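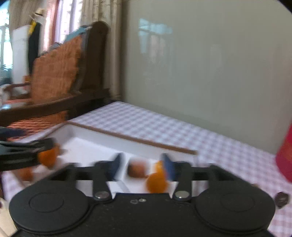

Wanted: tidy people, or people willing to pass for tidy

Aro is looking for 19 participants in Sutton to spend 2 hours putting small round things into shallow trays. Mostly fruit, mostly orange, all of it inclined to roll. The tray may be on a bed. Beds are soft and trays tip, so bring patience.

No experience needed. Strong opinions about which compartment a fruit belongs in are welcome, but please keep them short.

Sessions run through September. Snacks provided, separate from the fruit. To apply, write to the Drasarano desk at Aro and list the hours you can't do.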